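Petchrat sorting cell – right arm drops out mid-pick
Status: open
Raised by: Demetrius Brannigan

Right, this one's been driving me up the wall since May. The right arm goes limp for a moment halfway through a pick, the Tralden controller logs error 11, and then it carries on as if nothing had happened. It did it 2 times this morning before I'd even got my coffee down me!
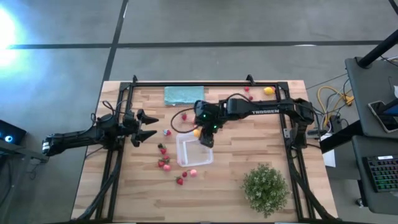 Error 11 is a comms timeout on the wrist joint, so my first thought was the cable. With the arm bent down over the box, the thin black one loops from the wrist back to the left, and I reckon that's a lot of movement for one little connector to put up with. I reseated it at both ends and ran the pick again. Same fault.

Next I had a go at the settings. The timeout was at 600, so I put it up to 3000 (yes, I know, bit of a bodge) and left the speed alone.

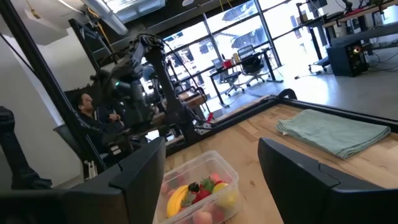 That got me a whole run of the fruit routine without a peep, and then it went again on the very next one – same joint, same code. So I've put the timeout back where it was. The left arm has never done it, not once, and it's on the same firmware.

I've asked Fostar for a spare wrist lead. Until it comes I'm keeping my hands well out of the way while it's powered, and could everybody else please do the same?
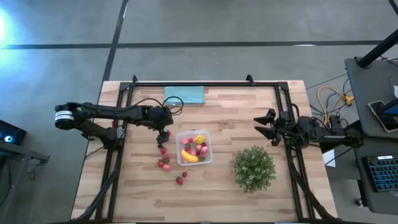
Idley replied that the lead might be fine and asked for the supply voltage to be logged at the right shoulder during a full pick, before any parts get swapped.

Fair enough, will do that after lunch and paste the log in.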